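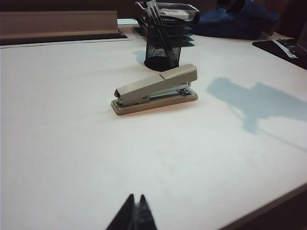 Ticket 942: Portfolio export leaves out attendance pages
Product: Halim Home Education Records
Submitted by: parent account, Musham district
Assigned to: Walid Awad, Family Support Desk
Priority: Normal
Status: Resolved

Summary of the request

The account holder is preparing a year-end portfolio for review by the district evaluator. When the portfolio is exported as a single document, the attendance section for the younger of two enrolled students is missing. The table of contents lists the section, but the page numbers skip from the reading log to the science summary. The older student's portfolio exports in full, at 51 pages.

The account holder reports that the attendance record can be viewed on screen and that every month of instruction is present. The evaluator has asked for printed copies only.

Log

Entry 1. Request received and acknowledged. The account holder was asked to supply the export settings in use and to confirm the school year selected for each student.

Entry 2. Settings received. Both students are set to the same school year. The younger student was transferred to the account in July from a Dreveck planner file, and the older student's records were entered by hand.

Entry 3. Export repeated by the support desk with the account holder's permission. The fault was reproduced. The attendance section was omitted whether the portfolio was exported in full or by term.

Entry 4. The account holder was advised to export the attendance record by itself from the Records menu. The resulting document contained the headings and no dates. This indicated that the dates were stored but were not being read by the export.

Entry 5. Imported records examined. Dreveck files store a day of instruction as a number of hours. Halim stores it as a full or half day. The import had kept the hours in the notes field and displayed them on screen, but the day type was left blank. The export passes over any day with a blank day type, and a section with no remaining days is dropped.

Entry 6. The following steps were sent to the account holder.

1. Open Records and select the younger student.
2. Select Attendance, then Review Imported Days.
3. Choose the number of hours to be counted as a full day. Families should follow the rule used by their own district.
4. Select Apply to All Months and save.
5. Export the portfolio again.

Entry 7. The account holder replied that step 4 was not available. The Apply button was gray. The support desk found that the first term had been locked after the midyear review. Instructions for unlocking a term were sent, with a reminder that locking it again will place a new date on the cover sheet.

Entry 8. The account holder confirmed that the term was unlocked and the day types were applied. The export now includes the attendance section. It was noted that 11 days were marked as half days where the family had intended full days. These were field trip days with short hours entered in the planner. The account holder corrected them individually.

Entry 9. The account holder asked whether the evaluator's existing copy of the cover sheet would remain valid. The support desk is unable to advise on district requirements and referred the question to the evaluator. The evaluator accepted a new cover sheet with the original attached.

Resolution

The missing section was caused by blank day types in records imported from another planner. No attendance data was lost. Ticket closed on 26 September 2025 with the agreement of the account holder.

Follow-up

A request has been filed for the import screen to show a notice when day types are blank. Families who have moved records from Tetano files are not affected, as those files already carry a day type. Accounts with the same fault should be linked to this ticket.

Family Support Desk, Halim Home Education Records | Contact us | Copyright Halim | Back to top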